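The **Zerketell** is a hand-held gripper built in pairs at Rolteo, a shared workshop in Piltbridge. It lets a person pick things up with two robot-style fingers in place of their own, and it remains one of the most cheerful projects to come out of the place. Stojan Milošević drew the first version one July, and Selma Omerović redesigned the linkage soon afterwards.

## Design

Each finger is a dark block with small round holes in its top face, carried on an arm with a rounded end. A brass-coloured ring sits in the end of the arm. Squeezing the handle closes both fingers together, and a light return spring opens them again.

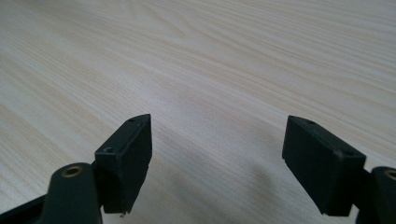 The spring took far longer to get right than the fingers did. Early ones, bought from the Radulović hardware shop, were so stiff that builders gave up after a few minutes, and the present spring was chosen from a mixed box after a long and very happy evening of trying them all. A full pair costs 675 crowns in parts, and the linkage is tested for 2000 squeezes before anyone takes it home.

## Use

The Zerketell is worked with one gripper in each hand, and folding cloth is the task that most people want to try first. It's wonderfully hard! A thin fabric slides away from a flat finger, and the second hand has to learn to wait for the first. Baskets are used as well, usually as somewhere to drop the finished piece. 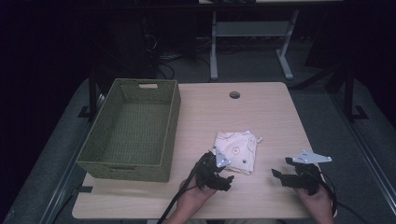
Omerović has argued in the workshop newsletter that cloth flatters the design, and that a builder learns more from a single coin on a bare table. Milošević still prefers cloth, and the build notes recommend starting with a tea towel.

## Building one

The notes run to more than 400 steps, many of them tiny. Pivots are fitted before the fingers so that the arms can be swung freely and checked for rubbing.

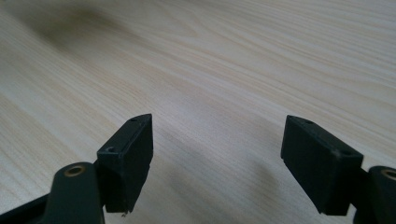
Finger blocks are made in left and right versions, and mixing them up is the classic first mistake. Later copies of the notes have a drawing of each.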